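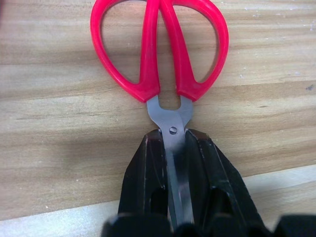

Figure 6.1 Scissors with red plastic handles. Each loop is a lever arm for the hand.

Chapter 6
Levers and Simple Tools

A lever is a stiff bar that turns around a fixed point. The fixed point is called the fulcrum. The push or pull you supply is the effort, and the thing you want to move or cut is the load. Most tools in a kitchen drawer are levers, and many of them are two levers joined in the middle.

Levers are sorted into classes by the order of these parts. In a first-class lever the fulcrum lies between the effort and the load. Scissors, seesaws and crowbars belong here. In a second-class lever the load is in the middle, as in a wheelbarrow. In a third-class lever the effort is in the middle, as in a pair of tweezers.

How much a lever helps depends on distance. Suppose a gardener in Kastumthorpe wants to lift one edge of a paving slab, and the edge presses down with a force of 600 newtons. She sets a bar over a brick so that her hands are 8 times as far from the brick as the slab is. If we ignore the weight of the bar, she needs a push of 75 newtons. Her hands must also travel 8 times as far as the slab rises - the work done is the same on both sides.

Section 6.1 sets out the law of the lever. Section 6.2 applies it to cutting tools and explains why thick card is easier to cut close to the pivot. Section 6.3 deals with levers in the human arm and foot.

Before you start, you should be able to:
Measure a force in newtons with a spring scale
Multiply and divide decimals
Draw a force as an arrow

Key terms: fulcrum, effort, load, moment, mechanical advantage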